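4.2 Comparing gripper controllers on the two-ball task
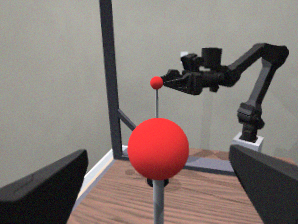
Figure 6. Simulated view past the open fingers of the near gripper. The near ball stands between them; the far arm is at upper right, with its gripper close to the second ball.

The first set of tests was run entirely in simulation. We wanted to know how much of the difference between our two gripper controllers came from the controllers themselves and how much came from the camera feeding them, and that is hard to sort out on real hardware, where a camera bracket that has been bumped can shift the results for a whole day.

The setup has two black arms working over one table, with a red ball on a thin grey rod for each (Figure 6). Each arm has to bring its open gripper up to its own ball, close on it and hold the rod steady for the rest of the trial. The balls have no texture or markings. We chose a single colour on purpose, so that a controller could find the ball easily and any trouble would show up in the approach and the close.

Both arms use the same two-finger gripper model. The fingers are wide flat plates and they take up a good part of the lower view when the camera is mounted behind them. This matters for what follows. A controller that sees its own fingers can, in principle, line them up on either side of the ball without an accurate estimate of where the camera is. A controller that relies on the arm's joint readings alone has no such help.

4.2.1 Controllers

The Akeo controller is the older of the two and is described in Section 3. It estimates the ball centre from a single view, plans a straight approach along the gripper axis, and closes when the estimated distance falls under a set value. It does not look at the image again once the close has started.

The Tridico controller keeps the camera in the loop the whole way. At each step it compares the position of the ball with the positions of the two finger edges and corrects the wrist sideways until the gaps match. It closes more slowly, and it can back off and try again if one finger makes contact well before the other.

Neither controller was tuned for this task. We used the gains that came out of the June calibration runs, with one change: the closing force for both was capped at the same value, as the default for Akeo was high enough to bend the simulated rod and we did not want to be measuring that.

4.2.2 Camera placement

Two placements were tried for each controller. In the wrist placement the camera sits behind the fingers and moves with them, giving the kind of view in Figure 6. In the fixed placement the camera is attached to the workspace frame and looks down at the table from one side. The fixed camera sees both arms at once, but the far gripper often hides its own ball in the last part of the approach.

For the wrist placement there is a second ball in view for much of the trial. When the arms face each other, the far ball can appear almost directly over the near one, much smaller but the same red. We had expected this to confuse Akeo, which picks its target by colour and size. In practice it gave trouble only at the very start of a trial, when the near ball could still be out at the side of the view and partly hidden by a finger. We left those trials in the results.

4.2.3 Procedure

Each combination of controller and camera was run for 1,000 trials. At the start of a trial the arms were placed in one of 16 starting poses and a small random offset was added to the rod positions. A trial counted as a success if the ball was between the fingers, both fingers were touching it, and the rod had not been pushed past its tilt limit when the trial ended. Time ran out at 580 simulation steps. A trial that ran out of time was counted as a failure even if the gripper was close to the ball.

We also repeated 50 trials of each combination with the camera pose changed slightly, without telling the controller. This was meant to copy the loose-bracket problem mentioned earlier. The offset was fixed for the whole trial and was applied in the same direction for both controllers.

The lighting was kept the same throughout. The ball surface is glossy in the renderer and carries a highlight toward the upper left, which shifts the colour estimate a little. We checked whether turning the gloss down would help and saw no useful change, so the glossy version was kept.

4.2.4 Results

With the wrist camera and a correct camera pose, the two controllers were close. Akeo finished sooner in most trials and Tridico failed less often. Most of the Akeo failures were of one type: the gripper arrived slightly to one side, one finger touched first, and the rod tilted too far before the second finger reached the ball. Tridico saw the same uneven contact in some trials but usually recovered by opening and moving over. Its own failures were mostly time-outs, often after two or three of these corrections in a row.

The fixed camera changed the order. Tridico needs to see the finger edges, and with the fixed camera it regularly lost one of them behind the gripper body. When that happened it stopped correcting and held its last command, which was sometimes fine and sometimes not. Akeo had already made its estimate by then and carried on. For anyone limited to a fixed camera, the older controller was the better choice in our tests.

The trials with a shifted camera were the clearest. Akeo passed the error straight through to the gripper and missed by close to the full offset. Tridico with the wrist camera was hardly affected, because the ball and the fingers moved together in the image. Tridico with the fixed camera fell somewhere in between.

We did not find a difference between the two arms that we could pin down. The right-hand starting poses were a little worse for both controllers, probably due to the elbow coming near its limit during the approach, and a pedestal moved further back would likely fix it.

4.2.5 Limits of the comparison

Contact in the simulator is simpler than on the bench. The fingers are rigid, the ball does not deform, and friction is the same everywhere on its surface. A real finger pad would give slightly, which should help Akeo with its uneven contacts. The rod mount is also stiffer in the model than the one we built.

Henrik Lenz ran a short check with the Bedoya finger model, which is narrower and blocks less of the wrist view. Tridico was slower with it, as the finger edges were harder to pick out against the table. The check was too small to report in full. The hardware trials in Section 5 use the wide fingers only, on the Darkska bench, with the wrist camera for both controllers.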